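Oda Immigration Case Binder, Fourth Edition

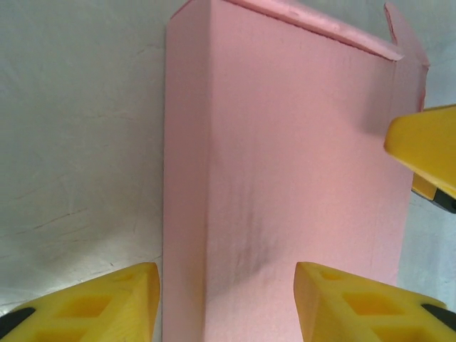

Kimie Nomura

The Oda Immigration Case Binder is a paper record system for law offices, legal aid clinics and employers that handle permanent residence and work visa cases. It keeps the full history of one family or one sponsored employee in a single place, in the order in which the papers were sent and received. The fourth edition replaces all earlier editions and is published by Flidari from its office in Nemdale.

Contents

Each set contains one ring binder, 11 tabbed dividers, a pad of 64 contact log sheets and a printed guide for office staff. The dividers cover identity documents, family records, employment, sponsor finances, forms filed, receipt notices, requests for evidence, medical records, interview papers, travel and final decisions. The tabs may be moved or left out to suit the practice of the office.

A separate page at the front records the date on which the case entered the line and the category under which it was filed. Offices that follow many cases at once have asked for this page since the first edition. In the present edition it has been made larger, with room for changes of category and for notes on family members who may reach adulthood while the case is open.

Intended Use

Green card cases often stay open for years. In that time an applicant may move, marry, change employers or renew a passport more than once, and the office may change the person in charge of the file. The binder is meant to allow a new staff member to take over a case without having to rebuild its history from letters and email.

The contact log has space for the caller's name, the language spoken, the name of any interpreter and the answer given. Log sheets are ruled on both sides. The staff guide, written by Apolinar Bermúdez and revised by Chie Murakami, explains how to complete each page and how to close a file at the end of a case. It is supplied in English, and a Spanish text may be ordered at no added charge.

The binder is a record-keeping product. It does not contain government forms and does not provide legal advice. Applicants with questions about their own cases should speak with a licensed attorney or an accredited representative.

Changes From the Third Edition

– The divider for travel is now separate from identity documents.
– The log sheets have a wider margin for punching.
– The spine label takes a file number of greater length.
– The page on fee payments has been removed from the guide and is supplied as a loose sheet.

Third edition log sheets fit the new rings and may be used until supplies run out.

Ordering

The item number is 2780. Binders are sold singly or by the carton, and refill packs of dividers and log sheets are sold under the Bedeo name. Nonprofit offices may apply for the reduced rate by sending a letter on office stationery with the first order – later orders are billed at the same rate without a new letter.

Unopened sets may be returned for credit. Sets that have been written in or relabeled cannot be accepted. Questions about large orders should be sent to Toshio Katayama in the Nemdale office.

Page revised 8/17/19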